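How do you keep leftover fries from going limp when you reheat them?

I make way too many fries. It's a known problem in my house. I cut up the potatoes, it never looks like enough, so I do two more, and then there's a pile left over that goes in the fridge and comes out the next day tasting like a wet envelope. I've tried the microwave (don't), I've tried a dry skillet, and I've tried the oven at 350 until I gave up and ate cereal.

I don't own an air fryer and I don't have room for one. I've got a regular oven, a little Tronico toaster oven that my aunt handed down, and a decent cast iron pan. I'm feeding two people, sometimes three. Is there a way to do this that gets them close to how they were the first night? I'm not expecting a miracle, I'd just like to stop throwing potatoes away. Also, does it matter how they were stored? I usually dump them in whatever container is clean, still warm, and snap the lid on.

Posted by Plavorden_kitchen

3 answers

Answer from Oanh Lò

You've got two problems here and the second one is the lid! Warm fries in a closed container steam themselves, and by morning all that water has gone back into the crust. So before we even talk about the toaster oven: spread them out on a plate or a rack and let them cool, but don't forget them on the counter all evening, they should be in the fridge inside two hours. Then put them in the container. I lay a folded paper towel in the bottom and another one on top, and I change the top one if it feels damp in the morning.

Now the reheating. I use my toaster oven almost every time, because the big oven takes forever to warm up and I get impatient and put things in early. Set it to 425 and let it get all the way hot with the tray inside. I mean properly hot — the light going off on mine is a lie, so I give it another few minutes after that. While you wait, toss the fries in a bowl with a tiny bit of oil. A teaspoon is plenty for two people. If they were very greasy the first night, skip the oil. 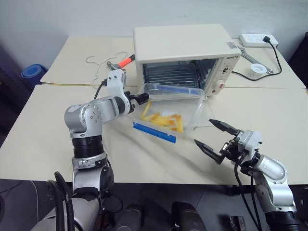
Vol. 5, p. 500

Single layer on the tray. I know everybody says this about everything, but with fries it really is the whole game, and if they're stacked up you're just making steam again. If you've got more than fits, do two rounds and eat the first one standing up at the counter like I do. Four minutes, shake, then another three or four. Thin ones go fast, so start peeking early. Steak fries want more like ten in total.

Salt them at the end, right when they come out. I used to salt before, and it mostly ended up on the tray.

One more thing about day two fries: they dry out in the middle a little, even when the outside comes back nicely. I've made my peace with that. If it bothers you, have something saucy on the side. My mother-in-law does a quick mayo with lime, black pepper and a bit of chili, and I've caught people eating that with a spoon, so the fries may be beside the point at her house.

You mentioned 350 in the big oven. That's too low, they just sit there and get leathery. Go hotter and shorter. And please check the crumb tray on your aunt's toaster oven before you crank it up, mine smoked out the whole kitchen one March because of a piece of cheese I'd been ignoring since Christmas.

Answer from halfpeck2941

Cast iron. Medium high, thin film of oil, one layer, leave them alone for two minutes, flip, two more. Done. I don't know why people mess with trays. The only downside is you can only do a small batch, but you said two people so who cares.

If you want to get fancy throw in some sliced onion once they're almost there, and an egg on top. Then it's breakfast and you don't have to pretend they're fries anymore.

Answer from Hầu

I just microwave mine and put ketchup on them. They're soft but they're still potatoes. My brother has the Furkosura toaster oven and it works okay I guess, he does the fries on foil. I think the foil makes the bottoms soggy but he won't hear it.

Also you could make fewer fries?

Comments

Plavorden_kitchen: Thank you all! Tried the paper towel thing plus 425 last night and wow, what a difference. The thin ones got a bit dark on me but the fat ones were great. I'd say they were most of the way back to fresh. And no, I can't make fewer fries, I've tried.

gardengate1751: Does this work on sweet potato fries too? Mine are floppy even on the first day.

Oanh Lò: gardengate, sort of! They won't ever get as crisp, there's more sugar in them and they'll burn before they crunch. I drop to 400 and keep an eye on them. A little cornstarch before you cook them the first time helps a lot more than anything you can do later.

halfpeck2941: Still say cast iron.

mrs_dilly: Foil does make the bottoms soggy. Tell your brother.

gardengate1751: Ok trying the cornstarch tonight. How much for one big sweet potato, a tablespoon?

Oanh Lò: A tablespoon's fine. Shake off the extra or it goes chalky.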